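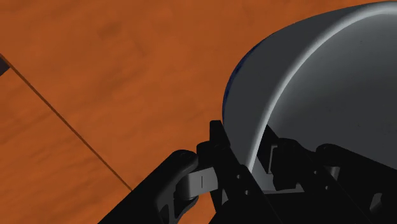
A simulated bowl pickup, seen from the wrist. Price of this bowl: zero.

How to Budget for a Robot Arm Before You Buy the Robot Arm

By Unnur Bergmann

The arm is the part everyone prices first, and it's the part you should price last. I have planned two of these purchases for our shop, Pikum, and on the first one I did it in the usual order. We had a lovely arm in a crate and no money left for the table to bolt it to.

Step 1. Write down one job.
One. Ours was "pick up a bowl from a table and put it down somewhere else." If your sentence has the word "eventually" in it, cross out everything after that word.

Step 2. Do the job in simulation.
Before you ask for a quote, borrow or download a model of the arm you have in mind and put it in a room with furniture. We use a package called Tellance. Budget 56 hours of somebody's time for this and put those hours on the sheet as a real cost, whatever your boss says about people being "already paid for."
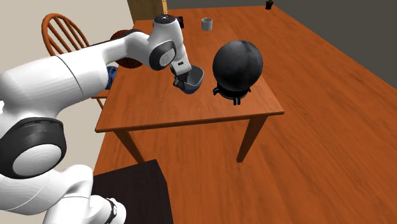 Bowl in the gripper, wrist camera not shown, and plenty of clutter to plan around.

Don't simulate a bare table. Your real one will have a mug on it by lunchtime. Add chairs, a ball, anything large and awkward near the work area, and see where the elbow wants to go. The elbow takes up more room than the brochure lets on, and floor space belongs in the budget too.

Step 3. Price the gripper separately.
Grippers are often left out of the base quote, like tires on a car from a very bad dealer. Look closely at how the fingers meet the thing you're lifting. A bowl rim is thin and curved, and you may want different fingertips for it. We set aside $900 for spare fingers and pads and spent it by March.

Step 4. List the boring stuff.
Mounting plate, stand, cables, emergency stop, shipping, a second shipping charge for the item that was "sold separately." Our list from Eten came to 158 lines. Read every one. Line 2 was a power cord.

Step 5. Get two quotes for the same job.
Send both suppliers your one sentence from Step 1 and a few stills from the simulation. Mazandarani sent back questions about reach and bowl weight. The other company sent a calendar. Guess who got the order.

Step 6. Now price the arm.
Take your total, subtract steps 2 through 4, and shop with what remains. If the number makes you wince, go back to the simulation and try a smaller model on the same table. Swapping arms there costs an afternoon, and the return shipping is excellent.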